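Studley Carpet Tile: Installation and Care FAQ

Applies to the Studley loop-pile and Gudmont cut-pile ranges. For the Putstead entrance matting, see the separate data sheet.

What subfloors can the tiles be laid on?
Concrete, plywood, sealed particleboard and well-bonded sheet vinyl. Do not lay over existing carpet, cushioned vinyl or any floor with old adhesive that is still tacky. Old adhesive must be scraped back and covered with a suitable primer.

How flat does the subfloor need to be?
No more than 3 mm of deviation under a straightedge. Fill low spots with a cement-based patching compound and grind down high spots. Ridges will show through the pile within a few months in areas with rolling chairs.

Do the tiles need to acclimate?
Yes. Open the boxes and leave them in the room for 29 hours at normal working temperature. Stack them flat. Tiles stored on edge may curl at the corners and should be left under weight until they relax.

Is a full spread of adhesive required?
No. Both ranges are designed for a pressure-sensitive tackifier applied with a foam roller. Let it turn clear before placing any tile. Wet-set adhesives make later replacement difficult and are not covered by the product warranty.

Which way should the arrows on the back point?
For a monolithic layout, all in the same direction. For quarter-turn, rotate each tile 90 degrees from its neighbor. Gudmont cut pile shades noticeably when turned, so lay out a small area dry before committing to a pattern.

Where do I start?
At the center of the room, from two chalk lines snapped at right angles. Shift the lines if the perimeter cuts would come out narrower than half a tile.

How tight should the joints be?
Snug, with no pile trapped between edges. Measure across ten tiles in both directions as you go. If the run is longer than the figure printed on the box label, the joints are open or pile is caught. If it is shorter, the tiles are being compressed and may peak.

Can the tiles be used over underfloor heating?
Yes, provided the surface of the subfloor stays at or below 27 °C. Turn the heating off before installation and leave it off for two days afterward, then raise the temperature in stages.

What is the pile height?
Studley is 3 mm and Gudmont is 5 mm. Neither figure includes the backing.

How often should the floor be vacuumed?
Daily in corridors and entrances, twice a week in offices, weekly elsewhere. Use a machine with a rotating brush on Gudmont. Suction alone is adequate for Studley.
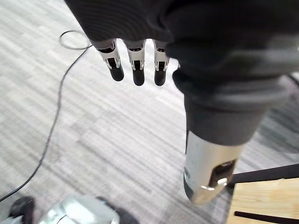

How are spills treated?
Blot with a white cloth, working from the outside in. Apply Kwofie neutral cleaner diluted with 40 parts water, blot again, then rinse with plain water. Avoid scrubbing, especially on cut pile, where it distorts the tuft ends permanently.

Can hot water extraction be used?
Yes, once or twice a year. Allow roughly 17 hours of drying time with the ventilation running before furniture goes back.

How is a single tile replaced?
Lift one corner with a flat-bladed tool and peel toward the center. Check the arrow direction, brush out the opening and press the new tile in. The tackifier normally holds enough grip to be reused.

Will a replacement match?
Color varies slightly between dye lots. Order spares from the same lot and store them flat in a dry room. If none are left, move a tile from under a cabinet and put the new one in its place.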